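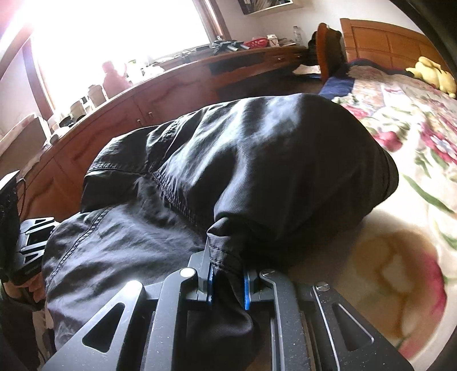

Trorthorpe Ramblers & Hill Walkers: from the members' blogs

I have been putting off the waterproofs since we got back, and this morning I finally ran out of excuses. Everything came out of the cupboard on the landing and went on to the spare bed, on top of my aunt's flowery blanket, where the light is good and I can spread things about without being told to move them. The black one was first in the queue. It's the thin sort that folds down to very little and then, once you've let it loose, never wants to fold down to very little again.

I do love a thin black shell, even if it shows every crease (and it does crease, terribly, you only have to look at it). Mine goes up every hill with me and spends most of the day at the bottom of the rucksack under the sandwiches. Then one cloud comes over and I'm the happiest person on the path.

My way of going over a jacket is a slow one and I don't suppose it's the proper one. I begin with the seams, because that's where mine have always gone first. You pinch up a bit of the cloth, pull it gently and look along the stitching for any thread that has lifted. The gathered parts take longest, as all those little puckers hide things, and you have to flatten them a few at a time. After that I turn the whole thing inside out, empty the pockets and shake it over the bath. I got half a packet of mints out of one last year, and a bus ticket from Quezada, so it's always worth doing!

Darius Lill, who walks at the back with me and is very patient about it, swears by washing his twice a year with plain soap flakes and nothing else. Waltraud Lehner thinks that's nonsense and uses the stuff in the bottle. I've tried both and I couldn't tell you which was better, but I do rinse twice now, and I hang the jacket over the bath on a fat wooden hanger and leave it alone until the next day. No tumble dryer in this house. I ruined a perfectly good pair of overtrousers that way once and I still think about them.

Folding is another matter. I was taught to lay the sleeves across the back, fold the hood down over them and roll from the hem upwards, leaning on it as you go to push the air out. I get it right one time in three, and the rest of the time I end up stuffing it in the bag by the handful, which Waltraud says is kinder to the cloth anyway. I've decided to believe her on that one.

The reason for all this fuss is Skeline in June. The top is 1,760 feet, so it isn't exactly the Alps, but the last stretch is open to every bit of weather going and there's nowhere to shelter until you're back down at the wall. If you're coming, do get your own things out well before then and give them a good going over. I've got the gaiters still to do, and a hat that may be past saving, and then I really must give the spare bed back, as my sister is coming to stay and will be wanting to sleep in it.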